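Forums > Student Builds > Two-Arm Projects > Thread
Home | New Posts | Search | Log In

Class project: two arms, one small table, grabbing the packet
Started by tilefloor_ta, 12/5/18

tilefloor_ta wrote:
I help run the lab section for an intro automation class. The final project is called Pramum. Each team gets time on the two-arm setup and has to pick a small flat packet off the green tabletop with one arm, pass it to the other, and put it back down. Grippers are plain two-finger ones. We are 6 weeks in and the pick is still the part that eats everybody's time. The handoff works most days if the pick is clean.

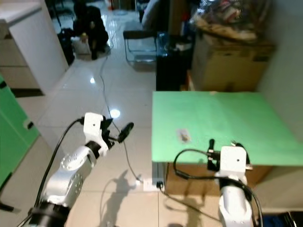
The team I'm asking for wrote their own planner and it is decent. Their trouble is the last half inch. The finger comes down, touches the board, and pushes the packet along in front of it. They have logged 1,009 attempts and they think the approach angle is wrong. I think it's the height. Looking for opinions before I tell them to change anything.

grout_line wrote:
Height. We did almost the same task in our club last year and spent a month on angles. Measure the board at all four corners with the arm itself, touch down slowly and write down the number. Ours was off by enough to matter and we had been treating it as level.

Leclerc wrote:
I'd say angle. A flat packet on a flat board gives you nothing to grab from straight above. You need one finger to get under an edge, so one finger goes in low and the other closes down on it. If you come in square you will push it every time, no matter how good your height number is.

grout_line wrote:
You can't get a finger under an edge if you don't know where the board is to begin with. Height first, then angle.

Leclerc wrote:
Fine, but they have 1,009 tries. If it was only height some of those would have hit by luck.

tilefloor_ta wrote:
Some did. I don't have the split in front of me. I'm copying in part of the team's log so you can see how they describe it. They write these up at the end of every lab block.

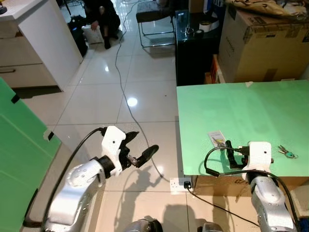
URLEY HALL, LOWER LAB, May
Worked on reach today. Left arm parked out over the floor, right arm at the table. Ran the approach from the right side only. Packet moved toward the left edge on most tries. Changed finger closing speed, no real difference. Next block we want to try starting lower and sliding in.

That's the whole entry. The earlier ones read about the same.

nightbus wrote:
What is the table sitting on? If it's something soft, your height changes when the finger presses down, and a touch-off done with light contact will read different from the real run.

tilefloor_ta wrote:
Cardboard box with the board on top. It's what we had.

nightbus wrote:
Then I'm with grout_line. A box gives. Put the board on something stiff for one block and run the same program. If the numbers get better you have your answer and it cost you nothing.

Leclerc wrote:
Or they learn to deal with a box that gives. Real tables move too. I wouldn't take the problem away from students in a graded project.

nightbus wrote:
Nobody said take it away for good. One block.

tilefloor_ta wrote:
Talked to the team. They're willing to do the stiff base test but want to finish the two-arm runs first. Grading is on the full sequence, so I can see why.
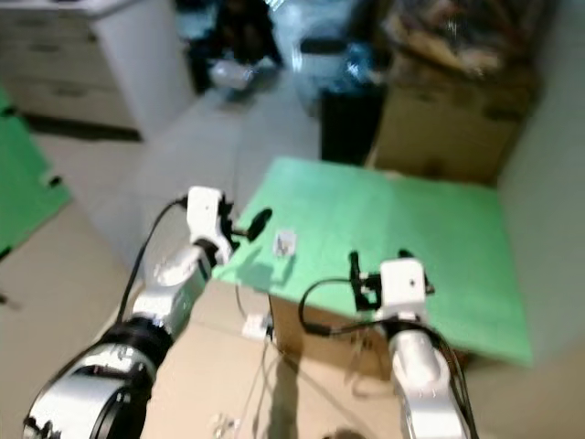

The plan for those runs is to bring both arms in together and let the planner choose which one picks. I wanted them to fix the choice ahead of time, because it's one less thing to debug. They said no, the planner picks whichever arm has the shorter path. With the packet near the left part of the board, between the two grippers, I'm not sure the shorter path is even the better one. The left arm also throws its shadow on the board right next to the packet, and they find the packet with vision. I've asked them to check whether bad detections line up with the left arm being over the table.

grout_line wrote:
Check the shadow before anything else. We lost two blocks to that. Our fix was to take the detection picture with both arms pulled back, then move in without looking again.

pallet_jack wrote:
Does the class use Flilance for logging? If so you can tag each attempt with which arm was closer and sort on it.

tilefloor_ta wrote:
Yes, Flilance. 3,827 rows for all the teams put together. I'll have them add the tag. Good idea.

Leclerc wrote:
Pulling back and going in blind is fine until something bumps the board. I'd rather see them take a second look halfway.

grout_line wrote:
Nothing bumps the board if your height is right.

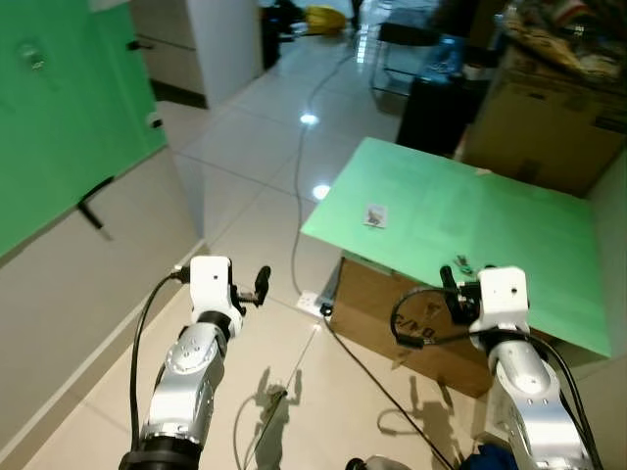
tilefloor_ta wrote:
Update. The team is now taking the detection picture with the arms back, and they'll decide on the second look after they have numbers. My remaining worry is clutter. The task sheet allows a second object on the table, up to 5 points extra if the arm leaves it alone. Right now there's a small green thing closer to the front edge, on a light green board, and I don't expect the color filter to like that. The white card should be a lot easier to find. I told them to test the filter on both before they count on the extra points.

pallet_jack wrote:
Green on green is rough. Have them try edges instead of color for that one.

Leclerc wrote:
Agree on edges. Still say it's the angle.

tilefloor_ta wrote:
Stiff base test is next block. I'll post the results in this thread.

Page 1 of 1 | Reply | Back to Two-Arm Projects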